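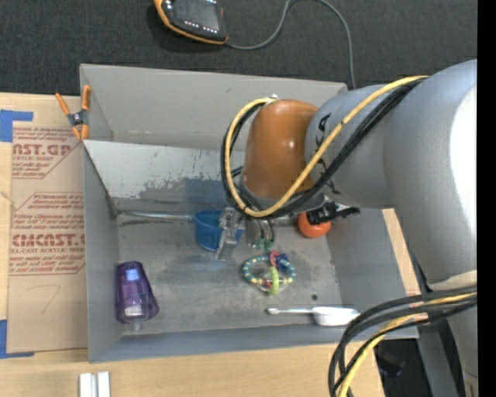

老式公寓把浴缸改成平入式淋浴间，最先要核实什么？

先核实楼板上方可用的构造高度，再看排水立管的接口标高。这两个数定不下来，坡度、地漏型号和门槛做法都无从谈起。

首页 住宅 改造 户型 材料 往期

斯蒂斯图拉（Stistura）住宅区建成较早，共811户，卫生间几乎全部采用同一套预制尺寸。去年起，小区分批做无障碍改造，首批518户已完成测绘。负责测绘的建筑师阿伊诺·拉克索宁（Aino Laaksonen）把结果按楼板做法分为两类：一类在结构板上有较厚的垫层，凿除后可以直接埋设排水管；另一类垫层很薄，管道只能走下层吊顶，或者改用侧排式地漏。

第二类麻烦得多。走下层吊顶须取得楼下住户书面同意，检修口也要开在别人家里。侧排式地漏省去了这一步，但水封深度仍须达到50毫米，地漏本体因此占去相当一部分高度。结构工程师乔鲍·杜达什（Csaba Dudás）不同意在板面开槽：板内钢筋保护层本来就小，开槽后很难恢复。他的方案是整体抬高卫生间地面，在走廊一侧用缓坡过渡，坡段起点避开门扇的开启范围。

门洞是另一个争议点。原门扇净宽不足，轮椅通过时扶手圈会碰到门框。隔墙若为非承重砌体，拓宽并不复杂，重新设过梁即可；若墙内有电气竖管，费用会明显上升。格雷尔泰尔（Greltel）公司供应的外挂推拉门在部分户型中得到采用，门扇沿走廊墙面滑动，不占室内回转空间。缺点是隔声较差，导轨上方还需要一段完整墙面作固定。

扶手的问题常被放到最后，到那时墙砖已经贴完。住户特奥多拉·奥梅罗维奇（Teodora Omerović）家便是如此，轻质隔墙内没有预埋加固板，只得拆掉坐便器一侧的6块墙砖重做。较稳妥的顺序是：封板前确定扶手位置，在龙骨之间满铺加固板，范围比图纸所示略大，以便日后按使用者的身高和转移习惯调整。

防水层的收头同样取决于有无门槛。取消挡水条以后，防水应从淋浴区延伸到整个卫生间，并在门口向外翻出一段，与走廊地面的基层搭接。施工员伊利尔·佩特克（Ilir Petek）要求每户在贴砖前做闭水试验，门口用临时砂浆围堰，试验结束后凿除。围堰凿除时容易伤到涂膜，修补范围须重新涂刷两遍。

第二批住户的测绘从一月开始，顺序按楼栋排列，底层优先。需要保留浴缸的住户可在测绘当天向现场人员提出，届时只处理门洞和扶手，排水部分维持原状。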